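Good news for anyone who has ever argued over what counts as a finished robot task - the Crenshaw lab has put its house rules in writing, and Millinus and Novano have both agreed to work by them starting in September.

The two-page guide covers small household jobs such as opening a drawer, and it asks every team to run 100 trials before sharing a success rate, with the failed tries reported right alongside the good ones.
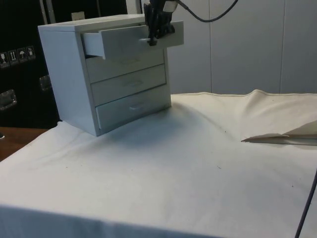

## What changes for teams

Grippers must be checked after every 20 trials, and any change to the setup has to go in the log before work picks up again. Comments are welcome through the Grekenano project page, and the lab says it would dearly love to hear from smaller groups too.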